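Is it worth signing a growing contract for courgettes?

Posted by Maritza Cuadros, July 5, 2019

We grow vegetables on a small farm outside Endlow and have always sold at the gate and to two local shops. A packer called Kuneck has offered to take our whole courgette crop next season, 600 crates at a fixed price. The rep was very keen that I sign before the end of July. The contract says they can turn down anything "not to specification", but the specification isn't attached. I've asked for it twice. Has anyone dealt with this sort of thing, and is the fixed price as good as he makes out?

Theda Gerlach

A fixed price means very little if they decide what counts as a courgette. We had 300 crates sent back one summer for being too long, in a week when every grower in the county had a glut. The year before, when they were short, the same size went through without a murmur. Read the part about who pays for haulage on rejected loads. I'd bet it's you.

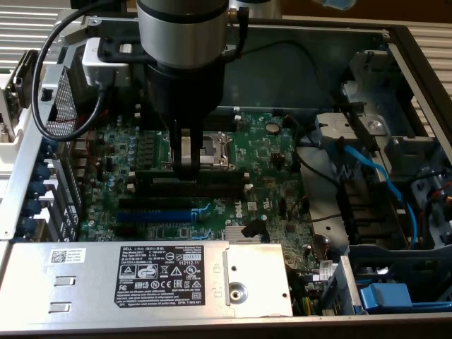
I would also want a minimum they must take whatever the market does, and payment within a set number of days written in. "Prompt payment" is in all of these contracts and I have yet to see it happen.

Annelore Oltmanns

Kuneck were fine with my brother. That was onions though.

Magdalini Theodorakopoulos

Onions keep, so that tells you nothing. Don't sign without the specification, and don't promise them the whole crop. Offer half and see how friendly the rep stays. If you drop your two shops for a year they will find someone else, and I doubt they'll come back when Kuneck cuts your order.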